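Bin picking update from the back bench

Since I get asked every time I walk in for coffee: yes, the arm is still here, and yes, it's getting better! Idalina Simões and I have been at the Tondov build since July, evenings mostly, and we've got a pile of notes and a much smaller pile of working code to show for it.

The big change this month is the bin. We had been practicing on a flat board and got cocky, so Edem Wumbei told us to try something with walls. He was right (he usually is, it's annoying). Walls change everything. You can't come in low from the side anymore, and the cable bundle wants to be exactly where you'd like the gripper to go.
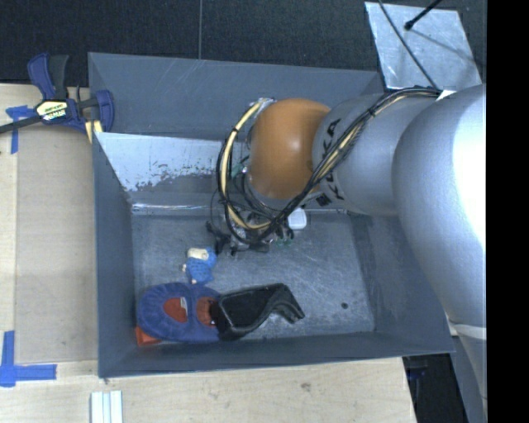
Soft stuff has been my headache all along. A hard part sits where you left it, but fabric folds up under the fingers and then you're grabbing a totally different shape on the next try. I logged 577 attempts on mixed items and 116 of them were plain misses, nearly all on cloth. Idalina thinks it's my approach angle. I think it's her finger pads. We've agreed to swap both and see who buys dinner.

Next job is tidying the cables, and if anyone has spare hose clips, please leave them in the Fendari drawer with my name on. Nadhirah Liew is also looking for someone to help her rewrite the stop routine, so go say hi!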